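**Meltesen opens shared office floor in former Okham print works**

Meltesen will open a shared office floor in the old Okham print works this May, with desks for 25 people and a small meeting room that can be booked by the hour.

The building's red brick has been left bare. White cube shelving stands against it in the main room, with open compartments for papers and a cabinet section fitted with frosted glass. Members can use the shelves at no added cost. 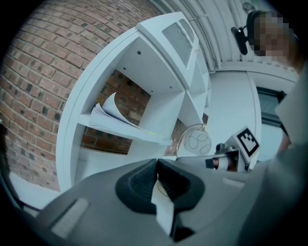 Storage was the most common request when Meltesen asked local firms what they wanted. "People told us they had desks at home but no place to put anything," said Gregor Carnegie, who managed the fit-out. "We spent more time on shelves than on chairs."

The work took 22 weeks and was carried out by MacKinnon. The floor covers 700 square feet — a second room on the same level will follow later in the year.

Desks cost $100 a month. Tours run every Tuesday at 10 a.m. and do not need to be booked. Enter through the side door on the yard and ring for Meltesen.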